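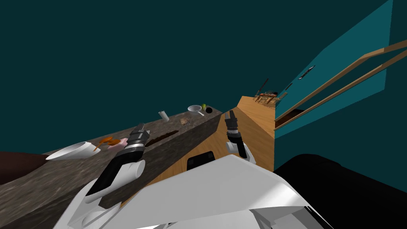

*Revimbridge two-arm unit at the counter station, kitchen layout, simulated view.*

# Revimbridge Two-Arm Counter Unit: Setup and Care

The Revimbridge is a two-arm robot for handling small household items at a counter. It is supplied by Nonetti to training kitchens, test laboratories and teaching departments. Each unit ships with a matching simulation package, so that a layout can be checked on screen before the machine is moved into place.

## What is supplied

- One Revimbridge torso with left and right arms
- Two grippers: a broad gripper with ribbed fingers and a slender two-finger gripper
- Power supply and 5 m cable
- Boonchu simulation software, one license per unit
- Handard service kit (hex keys, torque driver, spare finger pads, lint-free cloths)
- Printed setup manual and service record

## Placing the unit

The unit must stand on a level floor facing the long side of the counter. Wood, tile and sealed concrete are all suitable. Carpet is not, and units installed on carpet are outside the terms of the warranty. A clear space of 1000 mm is required behind the torso for access to the rear panel.

Before first power-up, the operator should build the room in Boonchu and run the reach check. Counter height, counter depth and any opening cut into the surface must be entered. Openings matter a great deal: a long, narrow recess can trap a finger if the arm is allowed to travel through it at working height. Mark each recess as a keep-out area and save the layout under the name of the room.

The standard kitchen layout includes a bowl, a cup, a pan, a small box and an apple on a stone-patterned counter. Customers may add their own items. Item weight should be entered as measured, with contents.

## Setting the arms

1. Switch the unit on and wait for the steady status tone.
2. Release the arm brakes from the service menu and support each forearm by hand.
3. Move both arms to the home marks and lock the brakes.
4. Run the zero routine for the left arm, then the right.
5. Open and close each gripper 12 times and listen for scraping.
6. Load the saved layout and run it at low speed with the counter cleared.

The zero routine takes about 6 minutes for each arm. It must be repeated whenever a gripper is changed, and after any contact hard enough to trip the safety stop.

Camera tilt is set separately. The view in Boonchu may be left at an angle if the operator prefers – the reach check does not depend on it.

## Routine care

| Interval | Task |
|---|---|
| Daily | Wipe fingers and arm housings with a dry cloth |
| Weekly | Inspect finger ribs and pads for cuts or flattening |
| Monthly | Check the wrist joint screws with the torque driver |
| Yearly | Return the service record to Nonetti for review |

Do not use solvents on the white housings. Mild soap on a damp cloth is sufficient, and the unit must be switched off at the wall beforehand. Flour and sugar should be brushed away from the wrist joint before wiping.

## Common faults

**Gripper stops short of the item.** Check the counter height in the saved layout. If the figure is correct, repeat the zero routine.

**Arm drifts when the brakes are locked.** Take the unit out of use and contact Nonetti. The brake assembly is not a customer repair.

**Fingers close unevenly.** Replace both pads as a pair. Worn and new pads should not be mixed – the grip force will be read incorrectly.

## Ordering and service

Spare pads and replacement cloths are ordered under the Handard name through the Nonetti parts desk. Please quote the serial number printed on the rear panel. Requests for on-site service should include a copy of the saved layout and the last page of the service record.

Page last revised Jun 2, 2020.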